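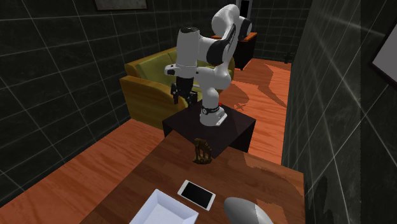 Opened by Saturnino Palacios | 04/02/2020 | Project: Daker | Status: awaiting second review

Hello all, and thank you for being so patient with me on this one. The complaint that came in from the Beaulieu team was that their pick-and-place runs in the simulated living room were being thrown out by the rule checker before the arm had done anything at all. I've had a good long look and I think we can sort it between us.

The checker says "start pose not clear of work surface". Our house rule is that every run begins with the gripper open, empty and away from the tabletop, and when I open the start state that's just how it looks to me – gripper pointing at the floor, fingers apart, nothing held. The phone is lying flat on the table, and the tray and the grey rounded object are down at the near side. So I went to the log instead.

What I've tried so far:

Reloaded the room from a clean copy. Same error.

Ran 100 starts with the table objects removed. Same error every time, so I'm happy to leave the phone and the little figurine thing out of it.

Swapped the Wadano rule file for the October one. All 100 passed! I did a small dance in the kitchen, I'll admit.

Comparing the two files, line 795 is the culprit. The older file measures clearance from the table's own top. The newer one measures from the highest fixed surface in the room, and it has picked up the pedestal the arm is mounted on (bless it), so the arm's own base counts as something to keep clear of.

Of the 1,672 runs rejected so far, I'd ask that we don't simply wave them through. Good practice is to fix the rule, check them all again and keep both results side by side, and I'd be very glad if we stuck to that even with Tulteo asking for the numbers.

Proposed change: name the work surface outright in the rule file and leave the pedestal to the self-collision check, where it belongs. It wants a second pair of eyes under section 4 of our rules, please, and I shan't merge it until somebody has signed.

Patch attached. Do shout if anything in it reads oddly.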